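What the robot quote leaves out

3 October 2026

I've now read the Zakbridge quote four times and I still can't find the real price in it. The headline is £3697 for a year of the Gemia two-armed setup, which sounds almost reasonable for a small workshop like ours. Then you turn the page. Setup is £1580. Spare fingers and wrist parts are "as required", and I've pencilled in some £500 for those, mostly out of spite.

What do we get to look at before signing? A simulation. Their planning tool, Gemalari, puts the robot in a made-up house and lets you try it among the furniture.
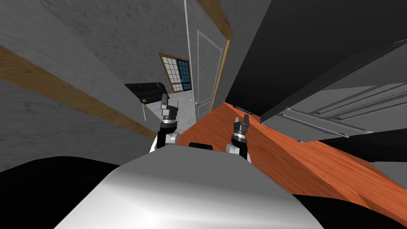 Both grippers up, drawers and a door within view. All simulated, floor included.

I don't mind simulation. It's a cheap way to find out that an arm won't fit past your worktop. But drawers in software don't stick, and ours do. I asked for 3 days with the real thing in July and was sent another login.

Ortuño came back with a shorter quote and a lower setup fee, though theirs leaves out training altogether, so I've no idea if it's cheaper. I've asked both firms for one figure covering the full year, repairs included. Until I get it, the money stays in the budget under "undecided", next to the new extractor fan.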